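Zista Tabletop Challenge

The Zista Tabletop Challenge is a student robotics competition held each June in Fodevthorpe. Teams of school and college students program a single robot arm to carry out small kitchen chores, such as moving a spoon or tipping dry goods from one container to another. It was started by Petrică Nedelcu, a former math teacher, and is run by the Zista club. The organizers call it a test of "real household robotics," a claim that several former entrants and at least one judge have questioned.

Format

Teams have up to 5 members. Every team works with the same model of arm, lent by the club, and brings its own software. A run lasts 15 minutes and covers 4 tasks, which are announced in the morning. Teams may restart a task as often as they like within the time limit, and only the best attempt is scored. Critics say this rule does more for the published results than anything the students write. A team that drops a spoon again and again and then moves it once gets the same mark as a team that moves it on the first try.

The tasks use ordinary household objects on a plain tabletop. Coffee beans have been the usual material for pouring, being cheap and easy to sweep up. Liquids are banned. Nedelcu has said that water will be allowed "when the arms are ready," but no date has been given, and the rulebook still carries the same sentence it had in the first edition.

History

The competition grew out of an after-school class in which students shared one arm and took turns. Nedelcu's original plan was a league with several towns taking part. Only Fodevthorpe ever hosted, and the word "league" was later dropped from the posters. The best-known early entry was Dritora, a program written by Smaranda Tudose and two classmates. It placed first twice. Tudose later wrote in the club newsletter that Dritora had worked well on the competition table and poorly on every other table they tried, a problem she put down to lighting.

A rival entry, Stoica, took the opposite approach and relied on recorded human demonstrations. Its team collected 3000 of them over one school year. Stoica finished behind Dritora in its first season and ahead of it in the next, though the tasks had changed in between and the two results are hard to compare. Club material that describes this as a "breakthrough in learning" does not mention the change.

Scoring disputes

Points are given for completing a task, with deductions for spills and for knocking over objects that are not part of it. What counts as completing a task has been argued over in most seasons. In one case a spoon was lifted and set down almost where it had started, and the judges split. Lejla Todorova, who judged that year, asked for written distances in the rulebook. The next edition said only that an object must be "clearly moved."

There is also disagreement about how much of the work is done by students. Musyoka Ogola, who coached a team for several years, argued that the club's starter code already handles the hard parts - finding the object, planning the reach - and that many entries are small edits to it. The club replied that learning to edit someone else's code is a useful skill. It has not published the starter code alongside the winning entries, so outsiders cannot check either view.

Reception

Local coverage has been friendly and mostly repeats the club's own figures. Gheorghița Pascu, writing for a teachers' bulletin, was cooler. She accepted that students enjoyed the event and came back, but found no evidence for the statement that it prepares them for jobs in automation. The club has never tracked what its former members went on to do.
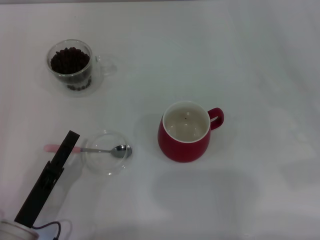 Pascu also noted that the practice sessions were, in her view, better than the competition itself. Students there could spend a whole afternoon on one grasp, with no clock running and no score to defend. She suggested that the club publish its practice logs, failed attempts included. The club said it would consider the idea, and the logs remain unpublished.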